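How to Score a Ball Game by Hand (and Why Your Pencil Matters)

I learned to keep score from my aunt, who sat behind third base with a clipboard on her knees and would not speak to anyone between pitches. You don't have to be that strict! A scorebook is really just a diary of the afternoon with very small boxes, and once you've filled in an inning or two your hand starts to know what to do.

What you'll need

A scorebook or a printed sheet, two pencils, and an eraser you trust. I use the Girkura book, which has 300 pages and lies flat, but any book will do as long as the squares are big enough for your writing. Pens are for people braver than me.

Step 1: Learn the position numbers

Every fielder has a number, and it has nothing to do with the one on the jersey. Pitcher is 1, catcher 2, first base 3, second base 4, third base 5, shortstop 6, left field 7, centre field 8 and right field 9. Shortstop trips everyone up — write it on the inside cover if you need to.

Step 2: Fill in the lineups

Do this before the first pitch. Batting order goes down the left side, with the jersey number, name and position. Leave the spare line under each batter blank, as that's where your substitutes go.

Step 3: Record each at bat

A ground ball to short, thrown to first, is 6-3. A fly ball caught in left is F7. A strikeout is K, and you turn the K backwards if the batter was caught looking. Walks are BB, and hits get a line drawn along the diamond to the base reached. Circle the out number in the corner of the box, then carry on. 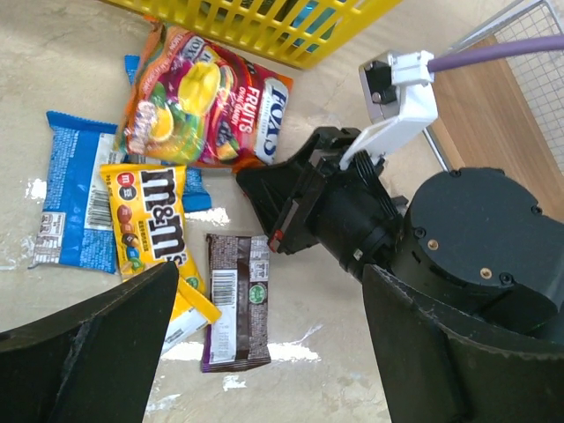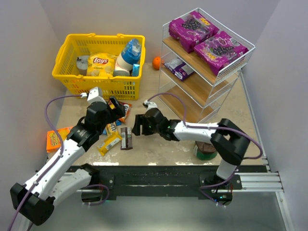
Liv Eide wrote in to say that she draws a slash under the last batter of each inning, and that it has saved her more grief than anything else in the book. I'd skipped that for years, Liv, and I've now taken it up. It makes it so much easier to see who leads off next, especially when the whole order has batted and your columns have gone sideways.

Step 4: Follow the runners

When a runner moves up, extend the line in his own box and write how he got there: SB for a stolen base, WP for a wild pitch, or the batting-order spot of the teammate who moved him along. If he comes home, colour in the diamond.

Step 5: Add it up

Total the runs, hits, errors and runners left on base at the bottom of each column. Then check your work: a team's plate appearances should equal its runs, plus its runners left on base, plus its outs. If they don't match, go back an inning at a time, and start with the messiest one.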